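How Rooms Sound
Session 5: Corners, bass and the trouble with small rooms

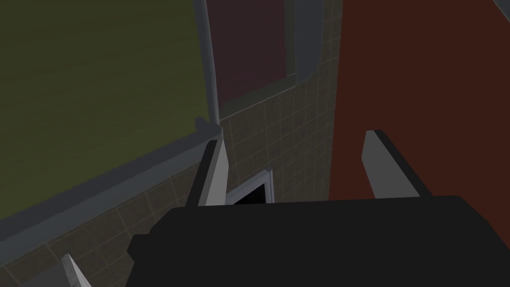

Fig. 1. A cramped corner of a room, looking down (computer rendering).

Evening course, Okalbridge. Notes by Jamshid Golestani, with the listening exercises by Pushpa Vashisht.

Where we got to last time

We finished with the balloon bursts in Brillus Hall, and I hope they are still ringing in your ears! Remember the shape of the sound: first the direct crack, then a handful of separate reflections off the nearest walls, then the long smooth wash that we call reverberation. In a big hall those stages are easy to hear apart because sound needs a fair bit of time to get to a far wall and back.

Tonight we go the other way, into spare bedrooms, box rooms, studies and kitchens. Small rooms are my favourite part of this course. Everything happens so quickly in them that you rarely hear an echo as an echo, and yet the room is changing nearly every sound you hear.

How long is a sound?

We will use 340 metres per second for the speed of sound all evening. It changes a little with temperature but that is close enough for us. Divide the speed by the frequency and you get the length of one wave:

wavelength (metres) = 340 / frequency (hertz)

Try two extremes. At 18 kHz, which many adults can't hear at all, a wave is just under two centimetres long. At 40 Hz, near the lowest note on a bass guitar, it is 8.5 metres long. Picture that wave trying to fit into your spare bedroom. It can't, at least not in the way it would outdoors, and this one fact is behind almost everything in tonight's session.

High notes behave rather like light. They travel in beams, cast shadows, and bounce neatly off flat surfaces. Put a cushion in the way and much of the sound is soaked up. Low notes curl round furniture as if it weren't there, and when they meet the walls they set the whole body of air in the room moving.

Room modes

Take two facing walls. A sound goes out from one, reflects from the other and comes back. If the distance between them is exactly half a wavelength, the returning wave lines up with the one going out and the two build each other up. The air settles into a fixed pattern with loud places and quiet places. We call it a standing wave, or a mode of the room.

The lowest mode between two walls is:

frequency = 340 / (2 x distance)

There are further modes at twice that frequency, three times, and so on up.

Worked example. A room is 5 metres long, 4 metres wide and 2.5 metres high.

Length: 34, 68, 102 Hz ...
Width: 42.5, 85, 127.5 Hz ...
Height: 68, 136 Hz ...

Look at 68 Hz. It turns up in the length list and again in the height list. The height is exactly half the length, so two modes land on the same frequency and that note may boom out over its neighbours. A perfect cube is worse still – all three lists are the same. If you ever have the choice (most of us don't), go for a room whose dimensions are not simple multiples of one another.

These are only the simplest modes, the ones that run between a single pair of surfaces. There are others that go round four walls, and others again that involve all six surfaces. They are usually weaker and we won't calculate them, but they do fill in some of the gaps.

Why corners matter

Now for the part I have been looking forward to. At a hard wall the air can't move in and out, because the wall is there, but the pressure can swing up and down as far as it likes. So every mode has its greatest pressure at the walls it bounces between. Follow that through. Stand against one wall and you are in a loud place for the modes that belong to that wall. Stand where two walls meet and you pick up the modes of both. Get right down into the corner, where two walls meet the floor, and you are in a loud place for every single mode in the room.

It works the other way round as well. A loudspeaker in a corner pushes on all the modes as hard as it can. Pull the same speaker out into the room and some of them will hardly wake up. If your speakers sound thick and muddy, move them away from the corner before you spend a penny on anything else. If they sound thin, try moving them a little closer. It costs nothing and you can undo it in a minute!

Corners have a second trick, this time for high notes. Throw a ball into the corner of a squash court so that it touches both side walls and the floor, and it tends to come back the way it came (spin and gravity spoil this a little). Sound does the same. Three flat surfaces at right angles will send a ray back parallel to the path it arrived on, wherever it came from. Talk into a bare corner from a step away and your own voice comes back with a surprising edge to it.

Flutter

Clap once in an empty room with bare parallel walls and you may hear a quick metallic buzz after it, a sort of zing. This is flutter echo. The clap runs back and forth between two facing walls, passing your ears each time. With walls 4 metres apart, a round trip is 8 metres, so it comes round a little over 42 times a second. Your ear starts to hear a rattle of that speed as a low, rough pitch.

Flutter needs two hard faces looking straight at each other. Break up just one of them and it goes. A full bookcase is excellent, with its books of all depths. Curtains are good too, if they are heavy and hang in folds.

How long does the room ring?

The usual measure is the time a sound takes to die away by 60 decibels. The simple formula is:

time (seconds) = 0.16 x volume / absorption

Volume is in cubic metres. Absorption is the area of each surface multiplied by a number between 0 and 1, where 0 means that everything is reflected and 1 means that everything is soaked up.

Back to our room. Its volume is 50 cubic metres. The floor and ceiling are 20 square metres each and the walls come to 45, making 85 altogether. Suppose that every surface has a value of 0.1.

absorption = 8.5
time = 0.16 x 50 / 8.5 = 0.94 seconds

For a room that size this is very lively, and tiring to hold a conversation in. Now put down a thick carpet, and let's say the floor rises to 0.4. The absorption goes up by 6, to 14.5, and the time drops to 0.55 seconds. One carpet!

A warning, though. Carpet does its work on middle and high notes and does next to nothing for the bass. The same goes for thin foam tiles. Cover a small room in them and you get a dull sound on top with all the boom left underneath. For soft material to work on low notes it needs to be really deep, and the best place to put it is across the corners. You will see these sold as bass traps. A home-made one, a deep frame packed with mineral wool and wrapped in cloth, does the job very well.

A case from Sevulness

Some of you asked about the music room at Sevulness that I mentioned in the tea break. It was a narrow practice room where the cellists complained that one low note leapt out and the next one vanished. The first suggestion had been to cover the walls. What helped in the end was turning the player's chair and bringing it forward, away from the back wall, and then filling two corners from floor to ceiling. The walls stayed as they were, and the upper notes kept their sparkle.

I like this case because the cello was blamed for so long. One of the players had even had it looked at by a repairer.

Listening exercises (Pushpa Vashisht)

1. The slow walk. Play a steady low tone through a speaker, quietly, somewhere between 40 and 93 Hz. Walk very slowly from one end of the room to the other. Mark on a sketch plan where it swells and where it fades. Then crouch in a corner and listen again. Please do try this one even if you skip the rest – the change can be startling.

2. The clap. One sharp clap in each room at home, the bathroom and stairs included. Write down a word for each sound before you think about the reason for it. "Papery", "tinny", "woolly" are all fine.

3. The talking corner. Read a paragraph aloud facing a bare corner, then facing a bookcase or a curtain. Ask somebody else to listen from behind you with their eyes closed.

4. The cupboard. Open a full wardrobe, put your head near the clothes and speak. Compare it with exercise 3.

Keep the volume low for exercise 1, particularly if you share a wall with neighbours. A tone that is faint where you stand may be loud in their corner.

For next time

Bring your sketch plan from the slow walk with the length, width and height of the room written on it, and work out the first three modes in each direction. We will put them all up on the board and see whose room has the worst pile-up. We are in the Sandhu Room on Friday, so come in by the side door. There is a lovely flutter echo between the door and the far wall, and you are welcome to arrive early and clap at it.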